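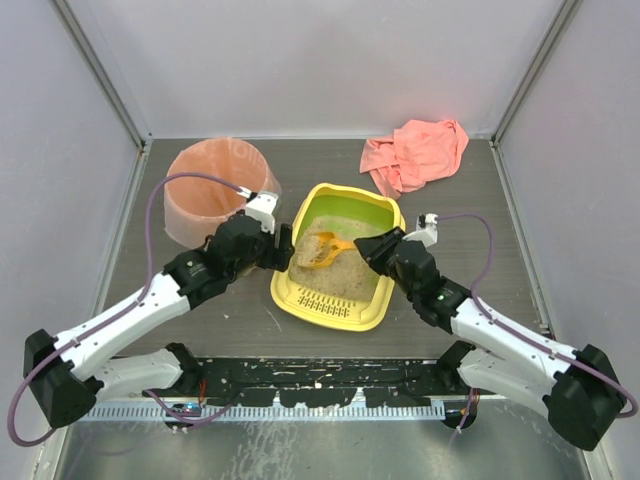
Keeping a litter tray clean: scooping, topping up and the full wash

A litter tray that gets a few minutes every day hardly ever needs a hard scrub. The notes below are for an ordinary open tray with clay or other clumping litter and one or two adult cats. Wood pellets and crystals behave differently and have a short section of their own further down.

What you need

A slotted scoop, a lidded bin or a supply of small bags, a dustpan, an old cloth kept for this job only, and unscented dish soap. Rubber gloves if you like them. A kitchen scale is handy the first time you fill a new tray, so you know how much of the bag it takes.

Put the bin where you can reach it with the scoop in your hand. Most of the litter on a laundry floor gets there on the trip between tray and bin, and moving the bin closer fixes more of it than any mat. Keep the cloth on the same side as the bin.

Scooping

Scoop twice a day if you can, once at the least. Work from one end of the tray to the other. Slide the head of the scoop in flat along the bottom, bring it up slowly and let the clean litter run through the slots. A gentle side-to-side shake is enough. Hard shaking breaks the clumps, and the small pieces fall back and stay there until the next full change.

Check the corners last. Cats that dig push litter up against one side and leave the other end nearly bare, and a wet patch on bare plastic will stick. If a clump has set hard to the bottom, don't chip at it with the edge of the scoop. Scratches hold smell. Lay a damp cloth over it, leave it for 5 minutes and it will lift.

Knock the scoop against the inside of the bin, never on the rim of the tray. If your tray has a grate or a perforated shelf at the entry end, brush it off with the back of the scoop while you are there. Loose grains sit in the holes and travel out on paws. A dry toothbrush clears the ones that wedge.

Levelling and topping up

After scooping, draw the litter back over the thin end until the depth is even. Five centimetres suits most cats on clumping litter. Long-haired cats sometimes prefer less. Top up with a cupful when the bottom starts to show, and pour from low down to keep the dust in the tray.

Resist the urge to fill it deeper to save work. Deep litter gets kicked over the rim, and the clumps sink and spread.

The full wash

Every 2 weeks for a single cat on clumping litter, weekly for non-clumping. A second cat on the same tray halves the time.

1. Tip the old litter into a strong bag. Double it if the bag is thin. Tie it off and put it in the garbage. Do not flush it, even if the package says you can, and keep it out of compost meant for vegetables.

2. Wipe out the dust with a dry cloth or paper towel before any water goes in. Wet clay turns to paste and will block a drain.

3. Fill the tray with hot water and a squirt of dish soap and let it stand for 20 minutes. Put the scoop in with it.

4. Scrub with a soft brush. Get under the lip of the rim, where splashes dry and are easy to miss. Plain soap does the job. Do not use bleach on a tray that has urine in it, as the two give off harmful fumes, and stay away from pine and citrus cleaners, which many cats dislike and some react badly to.

5. Rinse twice and dry completely. Litter poured into a damp tray clumps to the bottom straight away.

In December, when the garden tap is off, do the wash in a laundry tub with a strainer over the drain. The bathtub works too but then you have a second thing to clean.

Pellets and crystals

Wood pellets break down to sawdust when wet, so an ordinary scoop lifts only the solids. Use a sifting tray or stir the sawdust to one side and remove it with a dustpan. Crystals need solids lifted daily and the rest stirred so the liquid doesn't pool in one spot. Change the lot when the colour goes or the smell starts, whichever comes first.

Changing brands

Mix the new litter into the old a little at a time over a couple of weeks. A cat that walks up, sniffs and leaves is telling you the mix moved too fast — go back a step. Changes in scent cause more trouble than changes in texture.

When to replace the tray and scoop

A plastic tray is good for a year or so. If it smells after a wash and a day of airing outdoors, it is finished. Scoops last until a tine cracks or the handle starts to flex under a full load. A bent slot lets clumps through and is not worth saving.

A few cautions

Anyone who is pregnant or has a weakened immune system should leave the tray to someone else, or wear gloves and wash well afterward. If a cat strains in the tray, goes in and out without result, or starts using the floor, call the vet the same day. A male cat that cannot pass urine is an emergency.

Readers' additions

Gayan Chowdhury keeps a jar of baking soda on the shelf and dusts a spoonful over the dry plastic before refilling. It does help, as long as the layer is thin.

Selvaraj Navaratnam lines the floor under the tray with an offcut of vinyl and shakes it out over the bin — easier to clean than a carpet mat, and it can be hosed.

Page last revised August 26, 2026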